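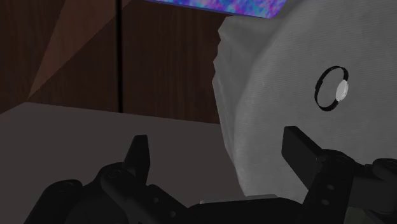
Tutico — Wartungsdaten zu Gartenteichen und Brunnen

Schön, dass ihr hergefunden habt! Tutico sammelt 887 Einträge über Reparaturen an Teichen, Bachläufen und kleinen Brunnen, gepflegt vom Betrieb Grokavley und mit viel Geduld aus alten Auftragsbüchern abgetippt.
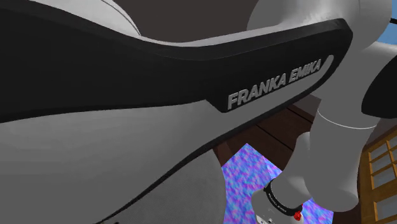 Die Tabelle teiche.csv nennt Folienart, Tiefe in cm und Art des Lecks — leere Felder heißen »nicht notiert«. Im März kommen hoffentlich die Brunnen aus Gromia dazu, auf die wir uns schon sehr freuen.

Stand: 27. Nov. 2022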